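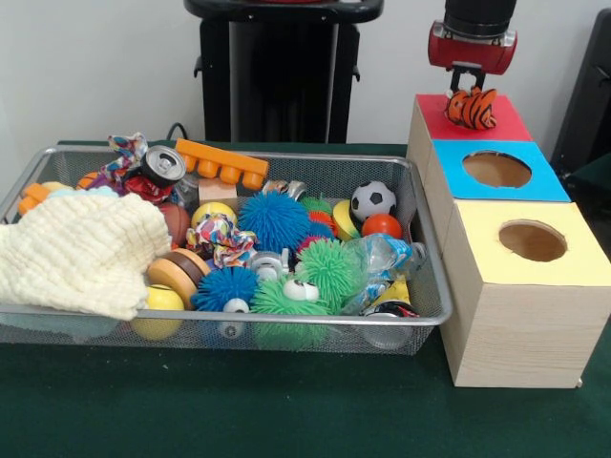
CAVVILLE, November

Household tips: getting a kitchen ready for days without water or power

When the pumping station on the river side went down last winter, homes above the Hnatiuk bridge had no tap water for most of a week, and the power was off for the first part of it. The tips below come from people who cooked, washed and kept house through it. Most cost very little and can be done in an afternoon.

Water first

Fill containers before you need them. Clean soda bottles work well. Milk jugs don't, as they are hard to get fully clean and the plastic splits. Wash each bottle with dish soap, rinse it, fill it to the top and write the month on the cap with a marker. Change the water every six months.

Plan on a gallon per person per day, half for drinking and half for cooking and basic washing. Add more for pets. Solomiia Hladun kept 11 gallons under the stairs for a household of three and ran out of washing water on the fourth day, with drinking water to spare. She now keeps a separate covered bucket for hands and dishes.

The water heater holds a good supply if the tank is sound. Turn off the gas or the breaker to the heater, close the cold inlet valve, let it cool, then open a hot tap upstairs and draw from the drain at the bottom. The first quart may be rusty. Don't turn the heater back on until the tank is full again.

A toilet will flush with a bucket poured quickly into the bowl. Use rinse water, rainwater or melted snow. If you have been told the sewer lines are damaged, don't flush at all. Line the bowl with a heavy trash bag and tie it off daily.

The refrigerator and freezer

Keep the doors shut. An unopened refrigerator stays cold for four hours. A full freezer holds for two days and a half-full one for one day, so fill the gaps with bottles of water, leaving an inch at the top for the ice to expand. When they thaw you can drink them.

Freeze a cup of water and set a coin on the ice. If you have been away and the coin is at the bottom when you get back, the freezer thawed and refroze. Throw the food out.

Eat in order: refrigerator, then freezer, then cans. Meat, milk, cooked rice and leftovers go in the trash after four hours above 40 degrees. Hard cheese, butter, jam, mustard and whole vegetables will keep longer.

Cooking

Never bring a charcoal grill or a camp stove indoors, and that includes the garage with the door up. Set it outside on level ground, well away from windows.

Soak beans and barley overnight and they will need much less fuel. Bring the pot to a boil, hold it there ten minutes, put the lid on, then wrap the pot in two bath towels and shut it in a picnic cooler. Barley is done in an hour or so. For beans, bring the pot back to a full boil and simmer until soft. Red kidney beans need that second boil.

Yevdokiia Koval cooked for her whole landing on a single-burner Omo stove and got through roughly 300 grams of fuel a day, mostly on tea. A thermos filled at breakfast cut that down. Her flatbread needs no oven:

2 cups flour
1 teaspoon salt
2 tablespoons oil
3/4 cup water

Mix, rest twenty minutes, divide into six, roll thin and cook in a dry skillet, two minutes a side.

Dishes

Wipe plates with newspaper or a paper towel before washing. Wash glasses first, then flatware, then plates, then pots, all in the same basin. Save the rinse water for the toilet bucket.

Light and heat

Use flashlights and battery lanterns in the kitchen and keep candles out of it. A headlamp leaves both hands free at the stove. Stand a flashlight on end under a clear jug of water and it will light a small room.

Pick one room to live in and hang blankets over its doorway and windows at night. If the house may drop below freezing, open the taps after the supply is cut so the pipes can empty, and shut them before the water comes back.

When service returns

Run the cold taps until clear, starting at the lowest floor. Take the aerators off first, or grit will clog them. Boil drinking water for one minute until the notice is lifted. Throw out the first two batches of ice and replace the refrigerator filter.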